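Kusik 40 Percolator Urn

May | By Costel Tomić

We use cookies to remember your borrowing list. Accept | Manage settings

47 shares | 10 comments

The box says 40 cups. It says it on four sides and again on the lid, and the leaflet inside says it in three languages. A Kusik cup, if you read down to the small print on the leaflet, holds five ounces. I don't know a single person who drinks coffee five ounces at a time. With the cups most of our borrowers buy, filled the way most people fill them, expect a good deal less than the name on the box. If you have 40 people coming and you want each of them to have coffee at the same moment, borrow two urns or boil a pot on the side.

With that out of the way, the Kusik 40 is a decent urn. We own 2 of them. They are the ones people ask for by name, mostly because of how they look, and they do look good: brushed steel, a black base, a black tap with a long lever, a glass knob on the lid so you can see the coffee jumping. The looks are the part I trust least, but they haven't hurt anything yet.

What comes in the crate

The urn body and lid, the stem, the basket, the basket lid, the drip tray, the power cord and a laminated card with the fill lines on it. The cord comes off. Please put it back in the crate when you return the urn, since a Dumitrescu cord looks the same and doesn't fit. You bring the coffee, the filters if you use them, and the cups.

The claims, one at a time

"Brews a cup a minute." I have timed this more often than I'd like to admit. A full urn of cold tap water took 47 minutes to go from switch-on to the ready light in our kitchen, which has one heavy-duty outlet and not much else plugged in. That is slower than a cup a minute even by Kusik's own small cups. Half full is quicker, but it doesn't take half the time. If your event starts with coffee, switch on a full hour ahead and go set out chairs. Starting with hot water from the faucet speeds things up and, to me, makes the coffee taste flat. Tincuța Hodoroagă disagrees with me about the taste and has been filling it from the hot side for years.

"Keeps coffee fresh for hours." It keeps coffee hot for hours. Fresh is another matter. The warmer holds a steady heat, and it's a high one, so whatever is in the urn keeps cooking. The first hour is fine. By the second it tastes like the inside of a thermos, and after that I'd tip it out. There's no low setting, whatever the picture on the box seems to show. What looks like a dial on the front is a molded ring around the light.

"No-drip tap." It drips. Every tap of this kind drips a little at the end of the pour. The Kusik drips less than our old one did and the tray catches most of it. Push the lever all the way up and let it snap back on its own. Easing it down gently, which is what careful people do, is what leaves a puddle.

"Stay-cool handles." True, to my surprise. The body of the urn gets hot enough to hurt, and the lid is worse, but the side handles can be held with bare hands at the end of a long morning. Don't move it full anyway.

"Dishwasher-safe parts." The basket and the basket lid, yes. The stem will fit, but the machine doesn't get inside the tube, where the brown stuff builds up. Use the long brush taped inside the crate. The body can't go in a dishwasher or in a sink. It has a heating element and wiring in the base, and we have lost one urn already to somebody being thorough.

Coffee amounts

Kusik's chart runs strong. It also uses their own scoop, which we don't have any more, and I suspect the chart was drawn up by someone with an interest in selling coffee. Start lower than the chart and write down what you used. Coarse grounds only. Fine grounds fall through the basket holes and end up in the last few cups, and no paper filter I have tried stops all of it. The ring-shaped filters Bomari sells for this urn cost more than they should. The plain ones from the supermarket with a hole poked in the middle do the same job.

Wet the bottom of the basket before the coffee goes in. This is in the manual and I assumed it was nonsense. Side by side, same coffee, same water, the wetted basket gave less sludge. I don't have an explanation and the manual doesn't offer one.

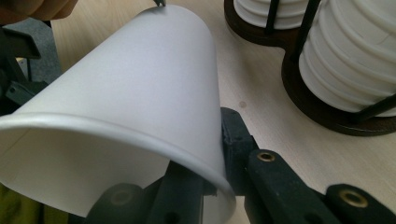

Illbridge Grange Hall: Kitchen and Catering Loans Group

Paper cups come up every time somebody borrows an urn, so a word on those. We don't supply them and we don't recommend a brand. The thin ones sold for water get soft at the seam with hot coffee in them. Ask for hot cups, check that the sleeve of the package says so, and try one with boiling water over a sink before you buy a case. The space under the Kusik's tap is shorter than it looks in the catalog. A tall cup has to go in at a slant and come out at a slant, with coffee in it. Set the urn near the edge of the table with the tray pulled forward and it gets easier, but a regular short cup is the better answer.

I would also skip lids unless people are walking off with their coffee. Half of them go on crooked, and a crooked lid leaks worse than no lid.

Kusik or Dumitrescu?

We also lend a Dumitrescu, which is older, uglier and slower. It has a painted body with chips in it and a tap that squeaks. It has one thing going for it, a sight glass up the front so you can see how much is left. On the Kusik you have to lift the lid, and you will get steam in your face. The Kusik people will tell you that a sight glass is one more thing to clean, and it is. I'd still rather have it.

For plain hot water for tea, take the Dumitrescu. The Kusik has made so much coffee by now that hot water out of it tastes of coffee, no matter what you do. We ran vinegar through it, then baking soda, then a packet of Bomari's urn cleaner that promised to remove "all traces." It smelled like a swimming pool for a weekend and then it smelled like coffee again. If a borrower tells you theirs came out clean, ask whether they drink tea.

The old advice was that a percolator makes worse coffee than a drip machine, and I think the old advice is right. But a drip machine makes ten cups and then you stand there making another 10 while the line gets longer. For a meeting with a break in the middle, the urn wins on patience alone.

Power

Give it an outlet to itself. It won't share with a hot plate, a toaster or the other Kusik. In our own kitchen the outlet left of the sink and the one behind the refrigerator are on the same breaker, which we found out in the dark. No extension cords, including the heavy orange one you are sure will be fine. If the ready light hasn't come on well after the hour, feel the cord where it meets the base. It can sit in the socket and look plugged in without being all the way home. Push until it clicks.

The switch on the back is on or off. There's no timer. Bomari sells a plug-in timer that they say will suit "most urns." They would not tell me in writing that it suits this one, so we don't lend it and we ask you not to use your own.

Bringing it back

Unplug it, let it cool with the lid off, pour out what's left through the top and wipe the inside with a damp cloth. Grounds go in the trash. They do not go down the hall sink, even a little, even with the water running. Dry the basket before you pack it. A damp basket in a closed crate comes out smelling like a basement, and the next borrower gets it.

Check the little rubber ring where the tap goes through the wall. If it's cracked or sitting crooked, tell us. We keep spares and it takes a minute to change. If you find that the tap leaks while you have the urn at home, turn the nut on the inside by hand, a quarter turn at a time. Don't use pliers on it. The nut is plastic under the shiny coating.

Would I buy it again?

Probably, at the sale price. At the full price, no. What you are paying extra for is the steel finish, the glass knob and a two-year warranty that leaves out the tap, the gasket and the lid, and those are the parts that go. I wrote to Bomari to ask what the warranty does cover and got a polite reply with the same leaflet attached. The heating element is covered. The elements on ours have never given any trouble.

There is a larger model with a second tap. Several people have asked us to get one. I have seen it at another hall, where one of the taps had masking tape over it, and I'd want to know why before we spend any money.

To borrow

Put your name, the day you need it and the day you'll bring it back in the green book by the kitchen door. Say which urn. "The coffee one" is not an answer, as they are all the coffee one. Tincuța Hodoroagă has the cupboard key and would like to be asked before nine in the evening. The deposit is $10 per urn and you get it back when the crate has been opened and checked, with you standing there. If both Kusiks are out, the Dumitrescu is almost always on the shelf.

10 comments | Share this page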